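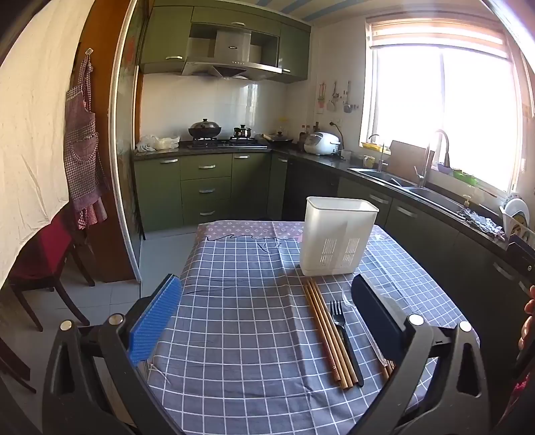 PRE-OPENING SAFETY CHECKLIST -- UTENSIL SORTING DEMONSTRATION
Skedley Open Day, Pistemska Kitchen
Inspection date: 2024-03-19
Form held by: Sperling Site Safety Office

Status codes: OK / ACTION / N/A

1. Work surface
1.1 Table stable and level. OK
1.2 Tablecloth lies flat within reach of the gripper. ACTION
Comment: Creases run the length of the grid cloth, with slight wrinkles near the front. Smooth by hand before the first session. Do not use tape on the printed side.
1.3 Only demonstration items on the table. OK
Comment: Chopsticks, black plastic fork, clear plastic utensil and the cream-white slotted container. No knives or glass are to be added at a visitor's request.
1.4 Container stands upright with its top open. OK

2. Gripper
2.1 Both finger pads secure, no splits or loose edges. OK
2.2 Pivot caps seated. OK
Comment: Checked by hand with the power off.
2.3 Opening and closing free of catching. OK
2.4 Operator has completed the Cirelell briefing. ACTION
Comment: Signed sheet for the second operator has not been received. That operator may assist but may not handle the gripper until it is on file.

3. Kitchen area
3.1 Stove burners off and knobs checked. OK
Comment: The covered wok and the small pot may stay on the stove. Repeat this check after the lunch break.
3.2 Rice cooker unplugged during sessions. ACTION
Comment: Kitchen users to be told in advance.
3.3 Bags and packaging kept clear of the stove. ACTION
Comment: Plastic bags are on the counter to the left of the stove. Move to a drawer.
3.4 Floor free of trip hazards between chair and table. OK

4. Visitors
4.1 Standing line marked 2 meters from the table. OK
4.2 Children accompanied at all times. OK -- wording is on the entry sign.
4.3 Visitors may handle utensils only when the operator has set the gripper down. OK
4.4 Window glare acceptable from the standing line. ACTION
Comment: Daylight at the sink window is very strong. Lower the striped blind and check again from both ends of the line.

Result: Approved to open once all ACTION items are closed. Carry items 1.2 and 4.4 forward to the December checklist.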